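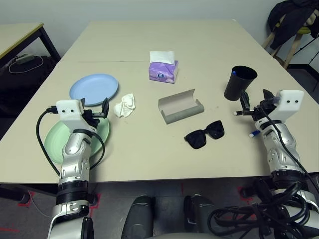 Where Does It Go? A Study of Shared Table Clutter
Project report by Aishwarya Chettiar
Salian House Design Studio, second year

Why I picked this topic

I live with three other people and we share one big table. Everything lands on it: plates, tissues, markers, somebody's sunglasses. I love that table, and I also lose things on it constantly! When our studio instructor asked us to choose an everyday problem and stay with it until March, I knew mine right away.

My question was simple. When a table has a mix of small things on it, what is the best order for putting them away, and how much does a fixed home for each thing help?

The set of objects

I wanted a set that felt like a real table at the end of an afternoon, so I kept to things people leave behind without thinking. The final set was two round plastic plates (one light blue, one pale mint green), a small purple tissue box, a crumpled tissue, a gray eyeglasses case, black sunglasses, a black cup, and a white marker with a blue cap. Each one asks for something a little different. The sunglasses should end up in the case, the marker goes in the cup, the plates can stack, and the used tissue has to leave the table completely.

I used a plain beige table against a gray wall. My first try was on a patterned tablecloth at home and I kept missing the small stuff in my notes, so the plain top was a big improvement.

How the trials worked

Classmates signed up on the Stirnlow board outside the studio. Each person got the same starting layout and one instruction: "Clear this up the way you would at home." I timed them and wrote down the order they picked things up. Then I laid out a sheet with a marked spot for every object and they did it again.

I ended up with 100 timed runs, which came to 1205 separate pick-ups in my notebook. (A pick-up counted again if somebody put a thing down and changed their mind, and people change their minds a lot.) My limit for a run was 800 seconds. No run got close to it, so I should have set it much lower.

What I found

Most people started with the plates. They are the biggest things and moving them makes the table look better right away. I had guessed that people would grab the trash first, and I was wrong about that.

The marker was my favorite part of the whole project. People picked it up early, looked for somewhere to put it, and then either dropped it straight into the cup or carried it around while they did other things. Once there was a marked spot for the cup, the carrying around nearly stopped. Cap up or cap down split the group, and a few people had very strong feelings on the subject!

The glasses case worked better open. With the lid back, people understood that the sunglasses belonged inside. In a few early runs I had closed it, and several people lined the sunglasses up neatly next to it and called the job done. I marked those runs separately in the log.

The tissue box hardly moved at all. People treated it as part of the table, a bit like a lamp, and worked around it. I think this is really interesting for anyone laying out a shared room, and I would like to test it with a plant or a clock.

The sheet with marked spots made the second round faster for nearly everyone, but some of that is practice. They had just done the same job a minute before. Half the group should have started with the sheet, and I didn't think of it until I was most of the way through.

Materials and help

The storage tray I built after the trials is based on the Midetti pattern from our first-year workbook, with one deep slot for a cup and a shallow one for a glasses case. It cost 1677 rupees in materials, including the first version, which I cut too short. My cousin at Dristimora lent me the good saw for the second one.

The tray now lives on our table at home. The sunglasses still turn up on the fridge, so a second slot near the kitchen door is next on my list.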